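최종 수정: 2018년 4월 11일
읽는 시간 3분
분류: 회의록 > 현장 자동화

주방 자동화 2차 회의, 제가 적은 기록이에요. 말투는 지난번처럼 그냥 편하게 갑니다(딱딱하게 쓰면 아무도 안 읽으시더라고요!). 빠진 거 있으면 댓글로 달아 주세요.

1. 지난 회의에서 넘어온 것
Provness 쪽에서 동선 시뮬레이션을 다시 돌려 보냈어요. 이번엔 816회 돌렸고, 통로에서 멈춘 경우가 10회였다고 합니다. 저는 꽤 괜찮은 숫자라고 생각했는데 조리팀은 표정이 영 별로였어요. 점심 피크에 한 번만 멈춰도 200인분이 밀린다는 거죠. 듣고 보니 맞는 말이라, 멈췄을 때 누가 어떻게 치우는지 절차부터 받기로 했습니다.

2. 통로 문제
제일 오래 이야기한 안건이에요. 로봇이 다니는 시간에 사람도 같은 통로를 써야 하느냐, 이걸로 한참 갔습니다. 설거지 담당은 무거운 걸 들고 비켜서는 게 더 힘들다고 했고, Sikberg 담당자는 사람이 가까이 오면 속도를 줄이게 설정할 수 있다고 했어요. 그럼 또 느려지잖아요, 하고 제가 물었더니 다들 웃었고요.
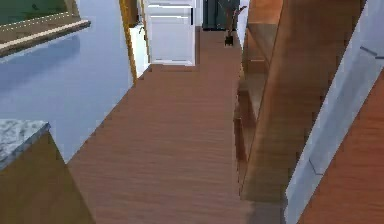
결국 운반 시간을 따로 두는 안으로 기울었습니다. 재료는 오전 준비 시작 전에 한 번, 나머지는 점심 끝나고 몰아서 옮기는 식으로요. 다만 이러면 오전조 출근 시간이 당겨질 수 있어서, 이 부분은 근무표 안이 나온 다음에 정하기로 했어요.

3. 일이 어떻게 바뀌나
운반을 맡던 자리 3개는 없애지 않고 검수와 로봇 점검으로 돌린다고 회사가 확인해 줬습니다. 회의록에 꼭 남겨 달라고 하셔서 그대로 적어요. 허리 아픈 일이 줄어드는 건 다들 반겼는데, 화면만 보고 서 있는 게 더 지친다는 의견도 있었습니다. 저도 시험 삼아 반나절 해 봤는데 눈이 정말 뻑뻑하더라고요. 점검 자리는 교대로 돌리자는 데 이견이 없었습니다. 수당은 결론 못 냈고요.

4. 교육
Chege에서 6월에 현장 교육을 해 주기로 했어요. 근무 시간 안에 하는 걸로 못 박았습니다. 교재는 Clanitora 화면 기준이라 우리 메뉴 이름이랑 안 맞는 데가 있어서 제가 고쳐서 돌릴게요.

할 일
- Provness: 정지 시 대처 절차 보내기
- 조리팀: 운반 시간대 의견 모으기
- 회사: 오전조 근무표 안, 점검 수당 안
- 저: 교재 용어 수정, 다음 회의 장소 잡기(지난번 방은 너무 추웠어요)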